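Wysocka screwdriver set, four months of use

I bought this set in November, after my old screwdrivers started to damage the screws more than to turn them. I repair used computers and sell them again, mostly office machines, so I open and close cases every day. I wanted a set with good bits and a handle which does not hurt my hand in the evening.

The handle is the best part. It is short and a little thick, and the cap on the end turns very smoothly, so you can press with the palm and turn with two fingers. My colleague Aravind has bigger hands than me and he also likes it. The magnet is strong enough to hold a normal case screw, but the very small ones from laptops fall off sometimes.

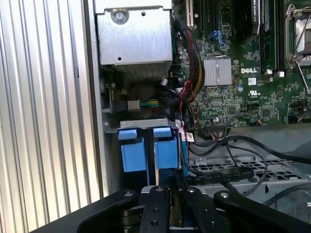 The bits are good, but not all of them equally. The Phillips ones still look almost new after 300 screws and probably many more. The small Torx, size 8, is already a little round at the corners, and I was careful with it. I wrote to the shop, Trarker, and they sent me a new one in 13 days without asking for the old one. This was kind, but 13 days is long when you need the bit for work.

I do not like the box. The lid closes with a weak clip, and two times it opened in my bag. Now I keep a rubber band on it – it looks ugly, but I find all my bits in the evening. Also the sizes are printed in gray on black, and with my desk lamp I cannot read them.

Before this I had a Lisance set. It was cheaper and the box was better, but the handle was slippery.

I would buy the Wysocka again for the handle. If you only open a computer once a year, take something cheaper.

Elli Laaksonen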